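Wrist camera on a homemade arm sees more of the hand than the table – move the camera or change the mount?

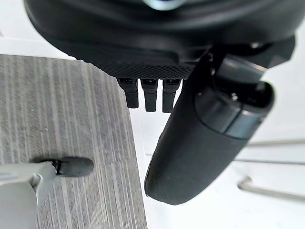
View from the wrist camera, fingers at rest over the edge of the bench top.

Hello all, first proper post after a long while reading. I've been building a two-armed set-up in our shared workshop in Drirdale since November, mostly in the evenings, and I've reached the stage where I want the camera at the wrist to help with picking small things up. The hand is the black one with the short fingers, and I run everything from a little program I've called Grustetti (my daughter chose the name and I've grown fond of it).

My trouble is how much of the picture the hand takes up. The housing fills most of the top, the three fingers hang down just under that knurled band, and then there's a great big length of black arm coming down on the right. What's left for the table is a patch of grey wood grain in the lower left corner, and even that goes a bit soft towards the bottom. The floor behind is bright white, so I've got black plastic against white with very little in between, and the exposure wanders whenever the arm moves.

I've saved 743 pictures so far and I would dearly like to keep them if I can. Should I be moving the camera further out on a longer bracket, or tilting it, or is this the sort of thing you simply put up with? I have 8 mm of spare thread on the mounting screws and a printer I can use most evenings. Any thoughts gratefully received, and do say if I've left out something obvious.
Posted by Rengifo

Welcome, and what a nice project to have on the go through the winter! I had much the same problem with my own arm and went through four brackets before I was happy, so please don't be disheartened if the first one is wrong.

I'd keep the fingers in view. It is tempting to try and get rid of them, but you do want to know where the tips are compared with the thing you're picking up, and yours are nicely placed near the middle. The housing above them is the part I'd give up. Tilt the camera down a few degrees first, with a folded bit of card behind the mount, and save a handful of pictures at each angle before you print anything. My guess is that you'll lose a good slice of that black casing and gain table in its place. If the tilt gets you most of the way, then use your spare thread for a thin wedge and leave the long bracket alone – long brackets wobble, and they catch on things when the wrist turns.

For the exposure, switch it to manual and set it with the hand over the bench, where the work is going to be. The floor will probably burn out to plain white and that's fine, you aren't picking anything up off it. A big sheet of mid-grey card behind the bench helps too, and costs next to nothing. Look at the focus while you're in there, as a lot of these small cameras arrive set for across the room. Mine had a dab of glue on the lens ring that needed a careful twist to break.

As for the saved pictures, keep them in a separate folder and write down which mount they came from. Once the camera moves they won't line up with the new ones, but they're still handy for trying out your program. I'd take 100 fresh ones and see how you get on before doing a long session. Do come back and tell us which angle you settled on!
Posted by Wituvus

mask off the top of the picture in software, took me ten minutes. doesn't give you more table though
Posted by benchend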